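Pesalance G2 two-finger gripper for cloth and soft goods
Supplied by Drorkora, Julthorpe 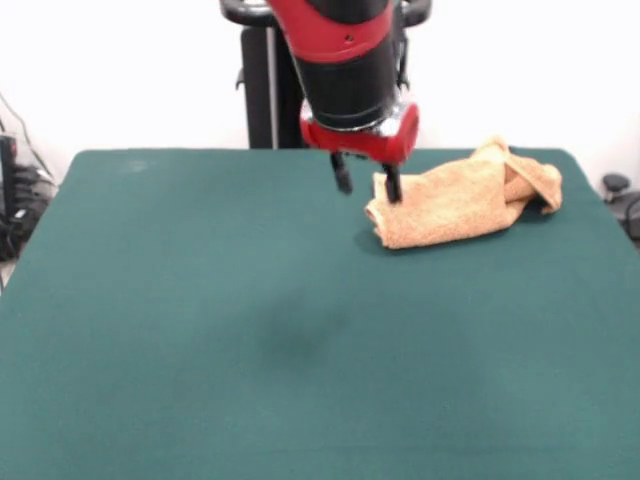 The G2 is an electric parallel gripper for picking up towels, napkins, garments and other things that don't hold their shape. It fits most small and medium arms with a standard round wrist flange, and it draws its power through the tool connector, so no air line is needed.

We stock it alongside two other grippers and get asked which one to buy. Marjorie Marsden ran all three on the bench in November, using the same arm, the same felt-covered table and the same set of hand towels. Each gripper made 1000 picks from a crumpled start.

Results

The G2 dropped or missed 20 picks. Most were double folds where one finger landed on top of the cloth and the other beside it. Lowering the approach height by 2 mm helped with thick terry but made no difference on thin cotton.

The Simões suction head was quicker on flat, coated fabric. It could not hold terry at all and we stopped that run early. The three-finger adaptive gripper held everything it closed on, but it is heavier and took longer over each pick.

If you handle towels or knitwear, buy the G2. For film, vinyl or laminated sheet, buy the suction head.

What's in the box

Gripper body with fingers fitted
One spare pair of fingers
Flange adaptor and screws
Tool cable
Printed quick-start sheet

Notes on fitting

Set the force limit before the first close. The factory setting is meant for rigid parts and will mark delicate cloth. For terry we use level 7.

Use a table cover with some grip. On bare steel the towel slides away from the fingers as they come together.

The fingertips wear on the inside edge first. Check them monthly if the gripper runs every day. Spare pairs are sold separately.

Loan units

A G2 can be borrowed for two weeks before you buy. Return postage is at your cost. Contact Beryl Blackburn in the Julthorpe office and say which arm and controller you have, as the cable differs between models.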